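Regulatory Counsel, Medical Devices and Diagnostics
Kekano Office

Chaturvedi Vara is looking for an attorney to join its life sciences regulatory group. The group has 33 lawyers and works with manufacturers of devices, diagnostics and combination products, from first filing through recalls and product withdrawals. This is a full-time position in our Kekano office, reporting to the head of the regulatory group.

What the job involves

You will advise clients on premarket submissions, labeling, advertising review and quality system questions. A good part of the work is reading technical files and turning them into plain advice that an engineering team can act on. You will also draft responses to inspection findings, review supply and distribution agreements, and help our corporate lawyers with due diligence when a device company is being bought or sold.

Counsel at this level handle their own matters. You would run smaller files alone and work with a partner on larger ones. Travel to client sites is needed a few times a year, mostly to manufacturing plants in the Furkico area.

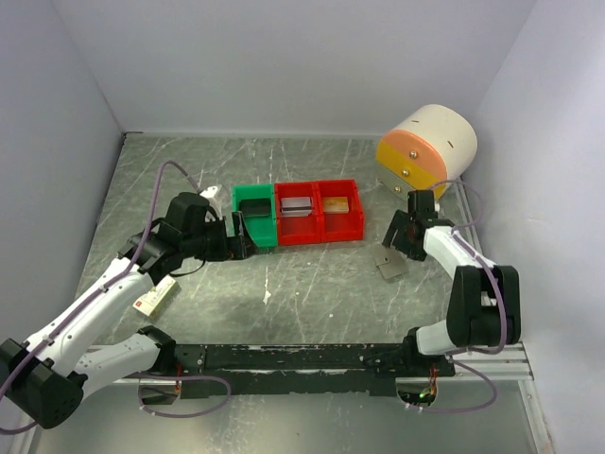
The group also publishes a client bulletin on device regulation, and everyone in it writes. Expect to contribute two or three short articles a year and to present at one of our client training days. Time spent on both is credited toward your annual hours.

What we are looking for

A law degree and an active license to practice in at least one state
Five or more years of regulatory work, at a firm, at an agency or in-house
Direct experience with device submissions
Clear writing, and patience with long documents
A science or engineering degree is helpful but not required

Experience with software as a medical device would be useful, as this part of the practice is growing. We will also consider candidates from the pharmaceutical side who want to move into devices.

Terms

The standard week is 42 hours. The position includes health and dental coverage, a retirement plan with employer match, paid bar dues and a continuing education allowance. Remote work is possible two days a week after the first three months. Relocation help is available and is agreed case by case.

How to apply

Send a resume, a cover letter and one writing sample to the recruiting desk at the Kekano office. Please remove client names from the sample. Include a summary of the sample in no more than 300 words. Applications sent through outside recruiters will not be considered.

Position posted 01/07/2020. Interviews will be held by video, and the position stays open until filled.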